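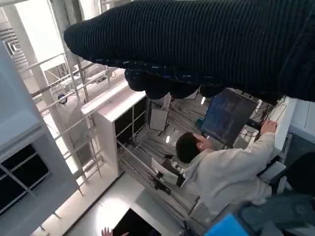

Posted by Andrew on 23 Oct 2023 | Print | E-mail this post

So I finally made it to the open day at Prunex! I'd been meaning to go since April, and I'm so glad I did. Cables everywhere, people leaning over monitors, and a guy in a cream jacket reaching for the top of a white cabinet while I tried to stay out of the way (I have big feet).

My favorite was the table with the baked goods. Two gloved robot hands, a green cutting mat, a bun and a pastry in a pink bowl – I could have stood there all afternoon. The left glove is just a knit one, like you'd wear to shovel snow!

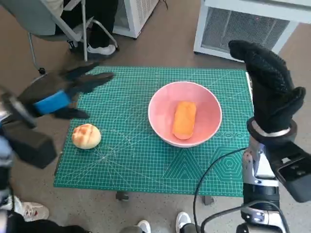 Bun on the mat, pastry in the bowl.

I want to go again and bring my nephew. Parking was $9, bring cash.

Recent posts
Gronum by train
200 miles to Andora
Soup at Ondrejka

Contact | © 2023 | Back to top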